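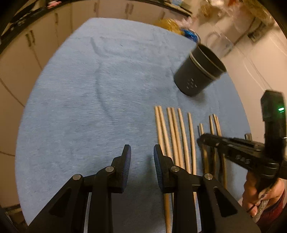 Chapter 8
Two Hands Are Harder Than One

By now your club has probably had a good few weeks of picking things up with a single gripper, and I hope you have enjoyed it as much as our own pupils at Levinthorpe always do. You will have learned how gently the fingers must close, and how easily a thin thing rolls away when they close a little late. In this chapter we bring in a second gripper, and I should warn you kindly that the first afternoon may feel like learning to eat with cutlery all over again.

The task is a homely one. You need a tabletop covered with a towel, some light wooden sticks in longer and shorter lengths, and a cup to stand them in. One pupil works both grippers, one in each hand, and tries to move the sticks into the cup without tipping it over. The towel matters more than you might think – a stick lying on a soft surface sinks in slightly, so the fingertips can get down on either side of it, where on a bare table they tend to skate.

When Rehema Mwaipopo first ran this project with the Tisaston club, she let everyone have a go before any teaching was done at all, and I have come round to her way of doing it. Pupils soon find out for themselves that sticks lying side by side are manageable and crossed ones are a nuisance. They also find that a spare hand has to be given a job. Should it steady the cup, or hold the neighbouring sticks back? Let them argue about it for a while.

Before you begin, look closely at your own grippers and find these parts:

The two fingers, and the ribbed pads that face each other at their tips
The round pins where the linkages are joined
The gap between the pads when the fingers are open

Open and close the fingers slowly a few times and watch the pins as you do so. Section 8.1 starts with the path each pad follows, and you will want a pencil and some squared paper for it.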